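Chapter 8
Storing Fresh Produce in the Home Kitchen

Learning Objectives
After completing this chapter, the student should be able to:
Sort fresh produce by its storage needs
Select a suitable bag or open container
Label stored food so that others in the household can use it

Key Terms
crisper, ethylene, headspace, perforated container, zip-top bag

Fresh fruits and vegetables remain alive after harvest. They continue to take in oxygen and give off moisture, and the rate at which they do so depends on the surrounding air. A household that stores all its produce in the same manner will usually find that some of it wilts while the rest spoils. The household survey conducted in Prundmont in November followed 36 kitchens and recorded 1,688 items of produce. Over 400 of them were discarded uneaten.

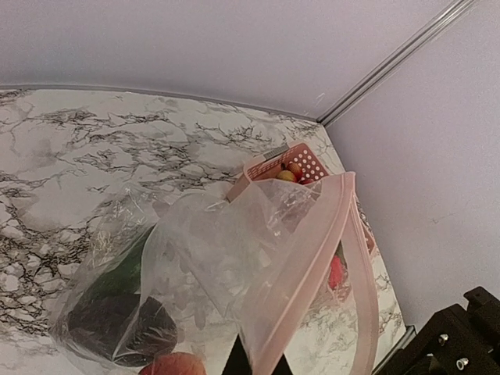
Containers for produce fall into two broad groups, open and closed. Open containers allow air to reach the food from several directions and suit fruit that will be eaten within a few days. A pink plastic basket with small round perforations, set toward the back of the counter, serves this purpose for round fruits, while a large clear bag with a zipper closure belongs to the second group. Closed containers hold moisture near the food and are generally preferred for leafy greens. Smaller bags may be placed within a larger one when items are to be kept apart.

Tarık Özkan, whose course notes for the Fernurbridge evening program form the basis of this chapter, recommends that bags be filled in a fixed order. Firm items go to the bottom. Tender items are added last, and the bag is held upright by its opening until the contents have settled.

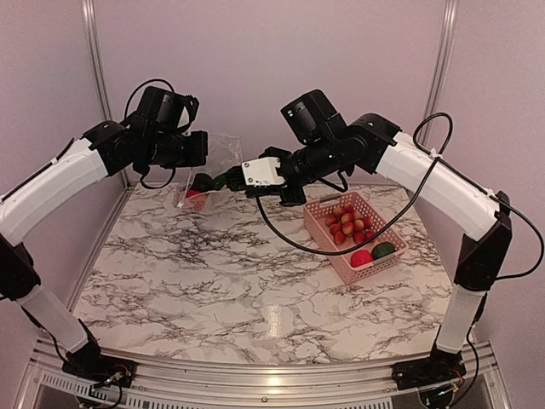

Headspace, the empty portion between the food and the closure, should be kept small but never forced out by pressing on the food. Soft fruit bruises easily, and a bruise shortens the storage life of the pieces beside it. Section 8.1 describes the filling of bags in detail. Section 8.2 treats labeling, including the date system used in the Kistetti kitchens.

8.1 Filling and Closing Bags

Before filling begins, the work surface should be wiped and dried. Produce is inspected one piece at a time, and any piece with broken skin is set aside for prompt use.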